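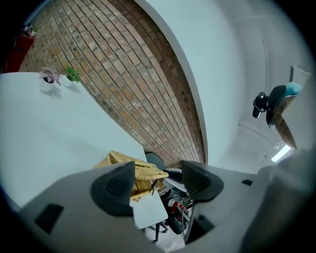 I have come to believe that the best thing a small town can do for itself is to let people sit down indoors without buying anything. Plitdale, where I live, has 657 households and one main street, and for years the only places to sit on it were the diner, the bank lobby and the bench outside the post office, which faces north and is miserable by September. Then the library opened its back room to anyone who wanted it. There isn't much to it. A white table, a couple of small potted plants, a brick wall behind them, and light enough to read by. I love it more than I can easily explain, and I'd like to see a room like it in every town our size.

Part of my affection is selfish. I work from home and my kitchen is a terrible office. But what surprised me was how much I'd missed being near people I wasn't obliged to talk to! There's a kind of company in hearing somebody turn pages or whisper a crossword clue to her husband. I've had whole afternoons like that, said maybe two sentences to anyone, and gone home in a far better mood than I left in.

People will say we already have coffee shops, and I'm fond of coffee shops. The one in Mirnura, 15 miles up the road, makes a cinnamon bun I would drive twice that distance for. Still, a coffee shop has to make rent. You buy the second cup because you feel the clock running, and if you're 16 or retired or between jobs, that second cup may be the thing that keeps you home. A free room changes who comes. In ours I see high school kids spread out over their chemistry, and men who used to spend the whole day in their trucks listening to the ball game, and new parents with that stunned look, rocking a stroller with one foot.

The other objection is cost, and I take it seriously, having sat through enough town meetings. Heat and light are real money. But the room was already there, full of broken chairs and old tax forms, and the building was heated whether we used it or not. The town spent less on it than on the holiday lights (which I also support, loudly). Most places have a room like that somewhere – over the fire station, behind the clerk's office, in the half of the school that emptied out when enrollment fell.

I do have opinions about how it should be done. Keep it open past five, or working people will never see the inside of it. Drornance tried a reading room that closed at four and then decided there was no demand, which drove me up the wall. Put in outlets. Let people eat a sandwich. Please don't fill every hour with programs, as good as programs can be. We've had some lovely ones, including a dumpling night run by the Bùi family bakery that drew nearly 60 people and ran out of chairs, and I'd go again tomorrow. But the ordinary empty hours are the ones I'd fight for, when there's no sign-up sheet and you can walk in halfway through the afternoon with wet shoes and a library book and stay until supper.

The hours come up again at the next town meeting, and there's talk of trimming the evenings. I'll be there asking for two more.

Filed under: Opinion / Town Life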